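The Drawer by the Back Door

How the small snack ate the family dinner, and why a few people want it back

By Ewan Ngata

Six-fifteen, a weeknight. Soccer bag on the floor, phone ringing, something half thawed in the sink. Dinner is an hour off. And three people in the house have already eaten - a packet of crackers, a packet of nuts, the last of the little cookies.

You know this kitchen. You may be standing in it.

I grew up with one snack a day. Four o'clock, toast, done. My kids have what I can only call a rolling buffet. They graze. I graze. My mother came to stay in May and was grazing by the Tuesday.

Fletcher Ruawai ran a corner store for most of his working life and watched it happen from behind the counter. When he started, he told me, the small packets had one shelf, down low, next to the matches. By the time he sold up they had the whole wall facing the door. "People stopped buying food for a meal," he said. "They bought food for the car."

Food for the car. I wrote that down twice.

His own line, when he could get it, was Dalar - sesame wafers, thin, sold in twos. Then Undico, the corn puffs, which went so fast he kept the spare cartons under the stairs. Customers asked for them by color. Never by name.

So what got lost? Depends who you ask. Ruawai thinks it was hunger, plain and simple. Nobody in his family came to the table hungry anymore, and a kid who isn't hungry is a kid who won't touch the beans. He tried a rule. Kitchen closed from four until dinner. It lasted 2 weeks. The beans did get eaten, he says, but teh shouting wasn't worth it.

I tried it too. Five days. On the fifth I found wrappers in the laundry and they were mine.

There's a softer way. It comes up again and again when you talk to people with big households. You don't ban the stuff, you just give it one place to live. A drawer. A tub on the table. When it's empty it's empty until shopping day, and whoever cleaned it out can explain themselves. Slow eaters hate this. Younger siblings learn to hide things. But it puts an end to the open cupboard, the standing there with the door in one hand. 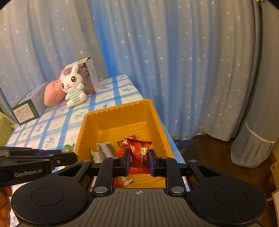
Small, red and easy to grab. The shared tub has its fans.

Ruawai does a version now with the grandkids. He fills it Saturday morning, mostly fruit, a few packets on top for show. The packets are gone by lunch. The fruit hangs on til about Wednesday and then becomes a crumble.

Cost comes into it as well. I kept my receipts for a month, stuffed in a mug, and added them up on the back of an envelope. Didn't enjoy it. The little things came to more than the meat. Nearly all of it was bought at a register, in a line, with a child attached.

Would I go back to toast at four? Some days. It was good toast. But my mother, who made it, took a bag of Undico home on the plane and has since called to ask where she can get more.

The tub goes on our table Saturday. Beans on Monday, wish us luck.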